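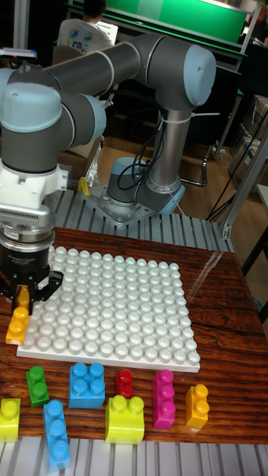
White baseplate on the wooden table, yellow-orange two-stud block at the left corner.

Large baseplates on a board: glue, tape or leave loose?

14 comments
2 shares

tarn_edge
I am laying out a small street (working name Rirside) on large Peltonen baseplates and need to settle how they are held down before the pavements go on. Up to now I have worked straight on the table, which is fine for building but not for moving anything. The plan is a 10 mm plywood board with battens underneath, and the plates on top.

Two questions. Should the plates be fixed to the board at all? And if so, with what? I have a plate from an older layout that has bowed. Laid upside down on a flat surface it rocks, and with a straight edge across the studs I get a gap of 3 mm at the middle. It spent last summer in a loft room that reached 28 degrees on the wall thermometer. I don't know whether heat did it or whether the plate was like that when it came out of the packet.

Pavements will be built from two-stud blocks along the edges, then plain tiles.

kerbstone
Leave them loose. Screw a low timber lip to the edge of the board so the plates can't slide off, and let the bricks do the rest. Any brick that bridges two plates locks them together. Once you have a line of bridging bricks along every seam, the assembly behaves as one sheet.

Glue is a one-way decision. You will want to change the road layout, everybody does.

Saadet Karakaya
I disagree with kerbstone on this. Bridging bricks hold the seams together but they do nothing to hold the plate down in the middle. If the plate is domed, a long straight wall built across it will either lift at the ends or come unclipped in the centre. You need something under the plate.

I use Plurkora double-sided tape, the thin cloth one and not the foam. Strips along all four edges and a cross in the middle. The foam type lets the plate move up and down when you press bricks on, and you end up pushing a lot harder than you should.

tarn_edge
Does the cloth tape come off again?

Saadet Karakaya
Yes, slowly. Warm it with a hairdryer on low and pull a length of fishing line under the plate with a sawing action. Don't lever it up from a corner with a knife, the plate will crease and leave a white stress mark. Residue comes off with ordinary cooking oil on a cloth, then washing-up liquid.

kerbstone
The hairdryer is a poor idea on a part whose fault may be heat distortion in the first place.

Saadet Karakaya
Low setting, kept moving, and the aim is to soften the adhesive. The plate should never be too warm to hold a palm against. I have lifted plates this way several times and they went back down flat.

mossgate_p
On the 28 degrees: I would not blame air temperature alone. A plate lying flat and unloaded in a room at that temperature should be all right. What tends to do it is direct sun through a roof window, which heats the surface well beyond what the wall thermometer reads, or a heavy model left on part of the plate while the rest hangs over a shelf. Was it under a window? Was anything built on it?

tarn_edge
Under a roof window, yes. It had a station building on one half and nothing on the other. The plate was flat on a shelf but the shelf had a slight dip.

mossgate_p
Then you have load, sun and an uneven support all at once and can't separate them. I'd assume the shelf dip set the shape and the sun helped it along.

Aleksandra Domański
I look after the shared boards at the Drultstead brick club, so I have had to deal with a fair number of these. Some notes on what has worked for us.

Flatten first, fix later. Put the bowed plate between two sheets of baking paper, studs up, on a flat board. Second board on top, weight spread evenly, leave it in an ordinary warm room. It takes weeks. Ours went down at the start of February and I left them alone until the end of the month. The result was better but not perfect, and a badly creased plate won't recover at all.

Don't use an oven. I know it gets recommended. Domestic ovens overshoot and the studs lose their grip well before the sheet looks soft.

As for fixing, I use neither tape nor glue. Small flat-headed screws go through the plate between studs, into the board, with the hole drilled oversize so the plate can expand. The heads sit low enough that a brick clips over them. It can be undone in minutes.

kerbstone
Drilling holes in baseplates is worse than gluing them.

Aleksandra Domański
Worse in what respect? The holes are hidden under the pavement. A drilled plate is still usable. A plate with contact adhesive across the back is not.

kerbstone
Resale, for one. And a drilled hole is where a crack starts.

Aleksandra Domański
Club boards don't get resold. On cracks: drill with a sharp bit at low speed, scrap wood underneath, and stop short of the edge. Ours have cracked where someone used a blunt bit and pushed. I have not had one crack later in use.

tarn_edge
The plates are going on a permanent board so resale isn't a concern for me. I am more bothered by expansion. If they are butted tight and the room warms up, do they push against each other?

mossgate_p
They can, yes. But the stud spacing has to carry across the seam, so you can't leave any gap you like. Clip a couple of bricks across each join while you position the plates, fix them, then take the bricks off. That sets the seam correctly and there is normally a hair of clearance built in. Plates from different makers are another matter and I would not mix them on one board.

Also seal the plywood on both faces and the edges before anything goes on. If only the top is sealed the board takes up moisture from below and cups, and then it makes no difference how flat the plates are.

Saadet Karakaya
Agreed on sealing. Tape will not hold to bare ply for long either. Two thin coats of satin varnish, rubbed down in between, then wipe off the dust before taping.

owl_lane
Is 10 mm enough for the board? I used that thickness on a long one and it sagged.

mossgate_p
With battens, yes. Without them, no, not at any length worth having. Battens on edge round the perimeter and a couple across the middle, glued and screwed. Check them for twist before fitting, a twisted batten will pull the board with it.

owl_lane
Mine had none, which explains it.

kerbstone
For the record, my own layout has been loose in a timber lip for years and has been carried up and down stairs. The plates are flat. I did press each one before use, so I agree with Aleksandra on that much.

Saadet Karakaya
That may be the real difference between us. Mine went down straight from the packet, slightly domed, and the tape is doing work that pressing would have done.

tarn_edge
Thanks, all. I'll put the bowed plate under weight now and leave it for the month. The board will be 10 mm ply with edge battens and two across, varnished on both faces. For fixing I am inclined to try cloth tape on one section and screws under the pavement on the other, then see which I dislike less.

One thing still open. White plates near a window – does the varnish under them make any difference to yellowing, or is that purely light from above?

mossgate_p
Light, as far as I can tell. A plate of mine went yellow everywhere except where a building had stood, and the underside stayed white. Fit a blind.

Aleksandra Domański
Second the blind. And keep an offcut of the plywood from the same sheet when you have it cut. You will want something to test the drill depth on.

Share (2)
Load more comments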